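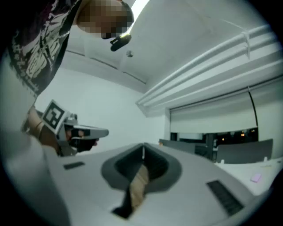

Solancombe hand-held gripper kit: questions we keep getting

Elsa Lahtinen and Martti Juntunen have been reviewing the kit for small workshops and school labs. Answers are theirs unless marked. Last changed 15 April 2020.

What do you get for the money?

A gripper you hold and work by hand, a camera that rides on it, printed square markers, and a license for the Plandier software that turns your recordings into something a robot arm can train on. You do not get an arm. The sales page is slow to mention this, and two people have written to us after ordering.

Do I need the markers?

Yes. Plandier uses the black-and-white square on the gripper to work out where it is. Solancombe says tracking holds up "in any normal room." We would like to know whose room. Ours lost the marker whenever a hand got in front of it or a bright ceiling light washed it out. Print spares on matte paper – glossy ones were worse.

How many recordings does one task take?

The brochure says 400. Gönül Kozan ran a simple pick-and-place job for us and stopped at 606, when the arm was doing it often enough that she no longer kept a hand near the stop button. Budget for 1,000 if your objects are thin or have to go into a narrow opening. Those were the ones that gave us trouble.

Can anyone do the recording?

Anyone can squeeze it. Doing it the same way for an afternoon is another matter. The grip is fine for an hour and then your wrist lets you know. We swapped people after every third batch and the data got messier each time we did, so we are not sure that was an improvement.

Does the camera record people?

It can, and Solancombe barely discusses it. The lens is wide, and if you lean over your work your face may well be in the picture. There is a blurring tool in Plandier. It is off by default. Turn it on before the first session and check the output yourself.

Is it better than the Prollwood kit?

Cheaper, and the jaws open wider. Prollwood's software crashes less. Lempi Tuominen, who has used both, would buy neither at full price.

What about the "works with any arm" claim?

We tried 3 arms. One worked the same day, one needed an adapter that is sold separately, and one never worked at all. Support told us a fix was planned for October. Ask them to name your exact model in writing before you pay.

Can I return it?

Within the period on your invoice, yes, but the license is not refunded once activated. Try the gripper first – leave the software key alone until you like how it feels.

Where do I send a question that isn't listed?

To Brodie Prendergast, through the contact form. Please include your software version and the name of your arm.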